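Soldering iron tip keeps missing the tiny plug, what am I doing wrong?

Flirkon Community Help > Cables and small repairs

Dutonska
Posted Thursday, 306 views

I have a thin black cable with a slim USB-style plug on one end. I need to bring a pointed handheld tool down onto the metal end of it, and I can't get the two lined up. If I lay the cable on the table it rolls. If I hold it in my fingers my hand shakes and the tip slides off to one side. I have a white work table and a desk lamp, no vise. The cable is not plugged in to anything. I have tried tape and a clothespin. The tape was better but the plug still tips over when I touch it.

Is there a normal way to hold something this small? I have 30 of these to do and I would like to keep all of them the same.

Cha
Reply, marked helpful

Stand the plug up. Most people try to work on these lying flat, and then you are coming in at an angle and pushing the plug away every time. Hold the cable low down with the plug pointing straight up, then bring the tool down from directly over it. If you push straight down the plug has nowhere to roll.

The cable will bend if you leave too much of it free, so clamp it closer to the plug if it starts to wobble. Don't clamp on the short collar under the plug – that part is there so the wire can flex, and you can crush it.

Stop before you touch. Leave a small gap, look at it from the front, then move your head and look from the side. It can look perfect from the front and still be off. When both views are good, go down slowly.
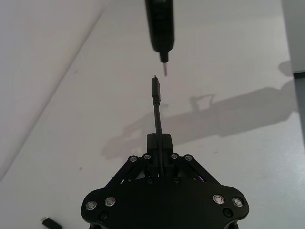

Plug pointing up, tip coming down over it, small gap left between them.

A white table is fine for this, by the way. Black cable shows up well on it. Move the lamp so the shadow of your hand doesn't fall on the plug.

Zorov
Reply

I just use a lump of putty. Push the cable in and stand it up. Works for me.

flirkon_user707
Reply

What is the tool? You put soldering iron in the title but then you say pointed handheld tool. If it gets hot, keep it off the plastic part of the plug and don't use putty, it goes soft.

Also 30 is a lot to do in one go. I did a batch like that in February and the last few were bad and I had to do them over. Take a break halfway.

Dutonska
Comment

It is an iron. Will get a small clamp and try it standing up.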